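Home News Gigs Opinion Archive Search

Bring back the field

Perkholm has announced its line-up and once again I am looking at a poster I could sell you a flat from. Logos along the bottom, logos along the side, a logo in the O of Perkholm. The bands are in there somewhere. Small type, fourth row down.

I've been going since it was one stage and a burger van. 1,466 people the first year, it was printed on the back of the shirt the year after, which tells you how proud they were. You could walk from the front to the toilets and back during one song. A long song, but still. Nobody had a wristband with a chip in it. You got a stamp on your hand and it sweated off by teatime and they let you back in anyway because they'd seen your face.

Now there are tiers. There is Gold and there is something above Gold. There is a raised platform to the left of the main stage, for people who have paid extra to not be near the rest of us, and for three years running it has been the emptiest bit of the whole site during the headliner. The bands notice. Of course they notice. You try singing your heart out at a platform with a sofa on it.

I know the argument. Costs. Insurance, policing, fencing, the generators, fees going up every year for anyone you've heard of. Fine. I believe it. I don't think the organisers are villains, and I've run enough nights above a pub to know how quick money goes. But what I'd ask is why the answer is always bigger. Cap it at 2,702 if that's what the lower field holds, and I'm told it is. Book people who fit that. Stop chasing the one enormous name who flies in, does fifty minutes and is gone before the encore's finished ringing.

The best set I saw last summer was Lolirex, who were on at noon on the small stage, in drizzle, to a crowd that had mostly come in for the roof. By the third song no one was there for the roof. The drummer broke something, a pedal I think, and they just played on without it, and it was better. Louder somehow. Afterwards they sold their own records off a trestle and talked to everyone who came up. This year they are not on the bill. Who is? Gonness, for the third time in five years. I like Gonness! I own all the albums. I do not need them again with the same set and the same story about the van.

And the merch. I'll be quick about the merch. Shirts used to be one design, two colours, and you had to be early. I wore mine till the neck went. Now it's a warehouse with a queue system and the shirt says the name of a bank.
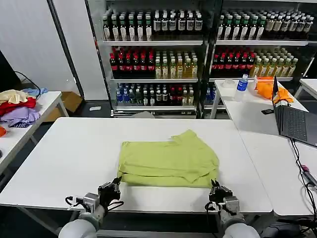 A green T-shirt, by the look of it, folded. Still the best souvenir going.

Aydoğan, if you don't know it, is the room behind the old tile shop, which holds 1,000 on paper and feels full at half that. They put on a two-day thing in December, indoors obviously, eleven bands, no tiers. I went expecting to be cold and bored. Wasn't either. The sound was rough on the first night, all bass, and somebody had plainly had a word by the second. Food was soup. You could leave your coat in a heap and find it again. A lad next to me had never heard of any of the acts, he'd bought a ticket becuase his mate dropped out, and he knew every chorus by the end of it.

That's what a festival is for, as far as I'm concerned. Going to see something you didn't already know you liked. The streaming services will give me more of the same all day long for the price of a sandwich, so I don't see why I should stand in a field for it too.

People will say I'm just old. I am, a bit. 25 years of this has done for my knees and the hearing on one side. But it isn't only my lot complaining. Talk to the teenagers at the barrier – they've saved for months, they can't afford to come for the whole weekend, and they get told the good view starts at Gold. Some of them have given up and put on their own gigs in a church hall, four bands for a fiver. I've been to two. The second one was dreadful and I had a lovely time.

So here's what I'd do. Scrap the platform, put the sofa in the staff tent where somebody might use it. Half the bill, at least, to acts who have never played it before. One slot a day for a local band and not at eleven in the morning. Print the names the same size, all of them, and let people argue about who's top in the queue for the loos. Tickets would have to go up a little to make up for the lost Gold money, and I'd pay it, and I think most people who remember the burger van woud pay it too.

I will probably still go. I've said I won't every year since the chips came in. If they find room for Lolirex I'll even stop writing these.

Contact us | Write for us | Copyright, all rights reserved | Back to top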